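Why do some videos go viral, and how do people check them?

Saturday, May 3, 2025
Written by Ezekiel Montoya for readers aged 8 to 11

You have probably heard somebody say that a video has "gone viral". The word comes from virus, the tiny thing that gives you a cold. A cold passes from one person to the next, and each of those people can pass it on again. A viral video moves in the same way. One person watches it and sends it to friends, and the friends send it to their friends.

Most videos never go viral. Somebody films their hamster, four cousins watch it, and it stays there.

How it spreads

Imagine that you send a video to three friends. Each of them sends it to three more people, so nine new people have it. If those nine do the same, that makes another twenty-seven. You can carry on with the sum on a piece of paper. The numbers get big very quickly, and you will soon run out of room.

People are only part of it. Video apps also use sets of computer instructions called algorithms (say it "AL-go-rith-ums"). An algorithm looks at what people do with a video. Do they watch to the end? Do they watch twice? Do they write a comment? If lots of people do, the algorithm shows the video to more people.

An algorithm can't tell whether a video is kind or whether it is true. It can only tell that people are looking.

What makes people share?

Scientists who study this have found that people share things that give them a strong feeling. The feeling might be laughing, being amazed, being frightened or being cross. A video that makes you feel nothing much is easy to scroll past.

Short videos spread more easily than long ones. So do videos you can understand without the sound on, as plenty of people watch on the bus.

The goose at Kisham

In December a video was put on a sharing app called Dudek. It was 19 seconds long. It showed a goose walking along a platform at Kisham station and getting on a train. The writing underneath said that the goose caught the same train every morning to visit its brother.

The video was watched all over the country. People made songs about it. A bakery sold goose biscuits. After two days, some people began to say that the goose had been lost, and then that it had been hurt. One person wrote that the railway had banned it.

Edmund Kwiatkowski works for a local news website called Ellurum. His job is to check stories before they are printed. He was asked to find out what had really happened.

First he looked for the oldest copy of the video. Many people had copied it and put it up again under their own names, and he looked through 93 copies before he found the first one. The first one had no story about a brother. The writing underneath just said "goose on train".

Next he rang the station. The staff told him that a goose had come up from the canal on one morning. It got on the train, the guard waited, and it got off again before the doors closed. It had been seen on the canal since then and was quite well. No one had banned it.

So the video was real. The goose did get on a train. The story that travelled with the video had been made up, one bit at a time, by people who had never been to Kisham.

Real video, wrong story

Lots of mix-ups online are like the goose. When people hear the words "fake video", they think of clever computer tricks. Those do exist, and some are very hard to spot. But it is much easier for someone to take a real video and write something untrue underneath it.

A video of a flood might be put up with the words "happening now", when it was filmed years ago in a different country. A video of two people shouting might start halfway through, so that you never see what the argument was about. Words on a video are called a caption. Anyone can change a caption in a few seconds.

Rumours about people

A rumour is a story that gets passed round before anyone has checked it. Rumours about people can do real harm. Somebody who has been in a viral video may find that strangers are saying things about them that are wrong or cruel. They may be a child. They may not have known that they were being filmed.

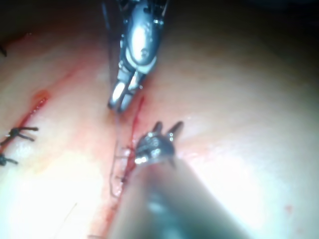 It is very hard to get a rumour back once it has gone out. When Ellurum printed the true story of the goose, 48 people shared it on the first day. The story about the brother was still being shared by thousands.

Nobody was hurt by the goose story. When a rumour is about a person, the same thing happens, and that person has to go to school or to work in the middle of it.

How to check a video yourself

You don't have to be a reporter to check things. Try these questions.

Who put it up? See if there is a name, and if they have put up other things. An account that was made yesterday may not be a good one to trust.

When was it filmed? Look at the weather, the trees and people's coats. If everyone is in a T-shirt and the caption says it is January in Scotland, something is wrong.

Is anyone else saying it? If a big thing has really happened, more than one news service will have the story.

How does it make you feel? If a video makes you very angry or very scared, wait a bit before you send it on.

You can also ask a grown-up to help you with a picture search. You give a search engine one still picture from the video and it looks for other places where the same picture has been used.

If you see something upsetting

Stop watching. You don't need to see the end. Tell an adult you trust, even if you were using an app you aren't supposed to have. Most apps have a button for reporting a video, and they can show you where it is.

Don't send the video to a friend to ask what they think. They may find it upsetting too.

Words to know

Account: the name and page a person uses on an app.
Algorithm: a set of steps that a computer follows.
Caption: the words that go with a picture or a video.
Rumour: a story passed on before it has been checked.
Source: where a piece of information first came from.

Something to try

Play this with a group of 6 or more. One person writes down a sentence and whispers it to the next person, who whispers it to the next, and so on to the end. The last person says it out loud. Compare it with what was written down. Then play again, and let each player ask "Can you say that again?" once. See which round ends up closer to the first sentence.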